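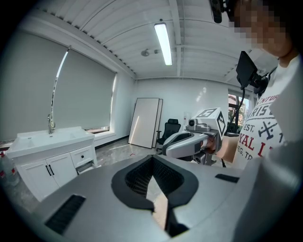 Jobs & Vacancies > Government > Results and Waiting Lists

Skudgate clerk exam, any word on the list?

bukell_bound
17/04/2022
The notice promised results in two weeks. I sat the exam in July. Has anyone heard anything, or should I start telling my mother I've retired?

inkpad59
They count in office weeks. Mine took three notices and a correction to the second notice. Keep checking the Prerkerton page, the Skudgate one is mostly a picture of the building.

mildly_eligible
Disagree. Prerkerton only posts the typing test. The written list goes up at Bukell, on paper, behind glass.

inkpad59
It was online last round. I got 73 and found out from my couch.

mildly_eligible
You got 73 on the typing test. Different list.

inkpad59
...I'll check.
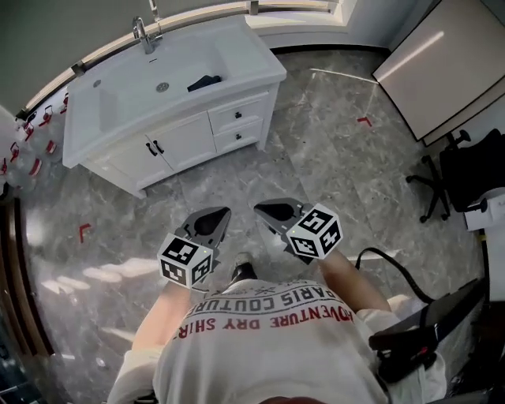
Both hands full, white basin ahead

bukell_bound
So does anybody know the cutoff? A coaching site says 59, and also says I can have the answer key if I install their app.

pan_applicant
Don't install the app. Cutoff was about 59 for Pan district last time, but Pan had more desks than people. Skudgate will be higher.

mildly_eligible
Agree on the app. No idea on the cutoff, and neither does the coaching site.

inkpad59
Checked. It was the typing test.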